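Which version of Vedura should I watch before the second film?

Asked by Svitlana Stetsiuk, March 2025
Shares 12 | Comments 4

Hello everybody. English is my third language, so please forgive if something sounds strange.

The second Vedura film is coming to the cinema in my town soon and I would like to see the first one again before it. I saw it only once, when it was new, and I remember the ferry, the two brothers and the long quarrel at the customs house, but I do not remember how it ends for the mother. Now I discover that there are two versions. The streaming service Viris has one, which they simply call "Vedura". The label Jakico sells a disc with "the director's version", and this one is 12 minutes longer. The shop page does not say what is in these minutes.

My questions are these:

Is the longer version the "true" one, so that the second film continues from it?

Is the picture quality very different? I have read complaints that the night part on Viris is almost impossible to follow. My television is not new, but it is not bad either.

I do not mind to pay for the disc, but I would not like to pay for a film I can already watch if the difference is only some landscapes. I would also like to avoid spoilers for the second film. Spoilers for the first one are fine.

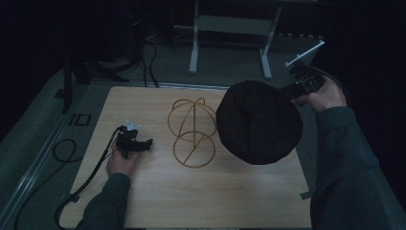 Wire form on the table, with the soft black piece to the right.

Thank you in advance to anyone who has seen both.

2 answers

ANSWER 1 (accepted)

I have seen both, the disc version twice, so I will try to answer in order.

The second film works with either version. Vasylenko wrote it after the cinema version was already released, and the events in it follow what everybody saw in the cinema. In the longer version there is one additional conversation between the younger brother and the harbour doctor, and it makes his decision at the end easier to understand. If you know this conversation, one short moment early in the second film has more weight. If you do not know it, you will not be confused.

The remaining added minutes are these, as well as I remember. The ferry crossing is longer. The mother has a scene alone in the kitchen, with no words, and for me it is the best acting in the whole film. There is a second visit to the customs house, which I would have left out, as it repeats the first one. The final shot is held longer before the titles. And to answer what you forgot: the mother stays in the town, in both versions. She sells the boat but she does not get on the train.

About the ending I should add one small thing. In the cinema version the music starts already over the last words, and in the director's version it starts after them. It sounds like nothing, but I found the silence much better. 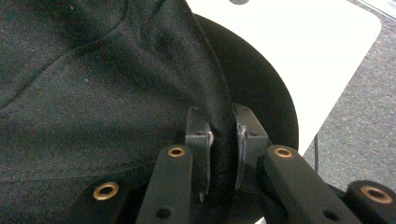

The night part is where the two versions really differ, and here I would say the disc is worth the money. It begins when the brothers leave the boat and it goes on for a long time with only lamps and very dark coats. Good black on a screen should keep the small things inside it. The black knit in the photo has tiny light specks all over, and a curved seam that you can still follow, although everything near it is dark also. On Viris the coats lose exactly this kind of detail and become one flat shape, with square blocks moving in the corners. On the disc you can see the weave of the cloth and where the sleeve is joined. Before you watch, switch off the "dynamic contrast" setting on the television, and also the energy saving mode, if you have it. On my set these two made more harm than the streaming did.

One warning about buying. Jakico made 3000 copies, and 750 of them have the thick booklet with the drawings. The shops do not always write which one they sell, and some ask a higher price for the simple one. Ask first. The film on the disc is the same in both. The subtitles are in seven languages, and the English ones are much improved from the Viris ones, where "customs officer" was sometimes translated as "habit officer".

So my advice: if you only want to be ready for the second film, Viris is enough. If you liked the first one the first time, buy the disc and watch it in a dark room.

ANSWER 2

Only watched on Viris. It was fine for me, I watched on a laptop with the brightness on full. The night part is dark, yes, but you can hear who is speaking. I think the film is too long already so I would not pay for more of it. The new one has a recap in the first minutes anyway - a friend who was at the preview told me.

Comments

Svitlana Stetsiuk: Thank you both. I have asked the shop about the booklet and I wait for their reply. The kitchen scene has convinced me.

portside_k: Small correction to Answer 1. The second customs house visit is not only a repetition, the officer has a different stamp and this matters for the letter later. But I agree it is slow.

Author of Answer 1: You are right, I had forgotten the stamp.

m_lindow: Does anybody know if the disc plays in all regions? The back of the box says nothing.

Back to top | Contact | Rules for answers | Copyright belongs to the authors of the posts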